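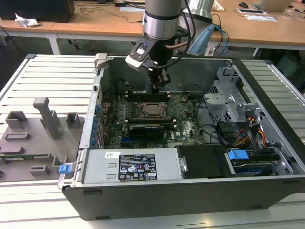 Desktop tower with the side panel off, memory slots near the middle.

Borndale PC Drop-Off FAQ
Updated February 13, 2018

What do you take?
Desktops and laptops, any age. No printers, no TVs. Monitors only if flat.

Do I need to wipe the drive first?
Please do. If you can't, tell the desk and we pull it and hand it back to you.

Is there a fee?
Free up to 2 machines. After that $5 each, cash or check.

How long til a refurb is ready?
Around 90 days. Longer if we're waiting on parts.

Can I buy one?
Yes, at the Lougher Street counter. No holds, no phone orders.

Warranty?
30 days on desktops. Batteries not coverd.

My password is lost, can you get my files?
No. Try Huler Data, they do that.

Do I get a receipt for taxes?
Ask when you drop off. We cant write one later.

Who do I call about a big office load?
Benedicta Annan, ext. 171. Leave a message with the number of machines and your zip.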